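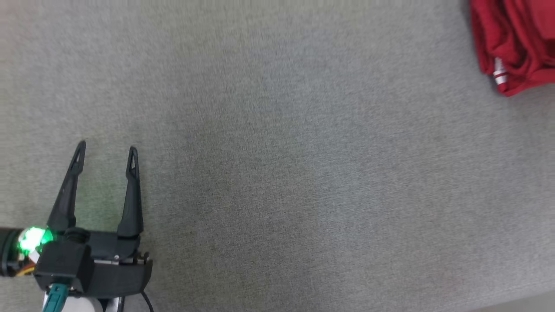 Frame from the Gristmont split: gripper open, red cloth in the corner of the gray fabric.

Gristmont cloth episodes, data card
Release of 20 March 2019

What it contains
2165 teleoperated episodes of one arm handling crumpled cloth on a gray woven surface. Each episode has wrist-side joint states, gripper width and one head camera stream. 306 episodes are held out for testing. Please leave them there.

Why we made it
The Dostance method claims that a policy trained on 50 demonstrations can pick up cloth it has never met. We wanted to believe it and could not reproduce it. Our reruns matched the claimed score only when test cloths shared a color with the training cloths. That looks to us like color matching - a red blob on gray is not a hard thing to find.

Known problems
Background is nearly constant. A model can do well here and learn very little about fabric.
Success was marked by the operator who drove the arm. We relabeled part of the test split blind in October and the scores dropped. Both label sets are included, in labels_op and labels_blind. Use the second.
Small objects lie in or near the cloth in many episodes. They are not annotated.
The green status light on the wrist tints nearby pixels. We have not checked whether models use it as a cue for gripper position, and we suspect they do.

Baselines
Nikow and Goh, 2 seeds each. Two seeds is too few to rank them, so we don't. Anyone quoting a winner from our tables is reading noise.

Loading
Run load_split.py with the split name. Older copies of the script shuffle the held-out episodes into training - delete them.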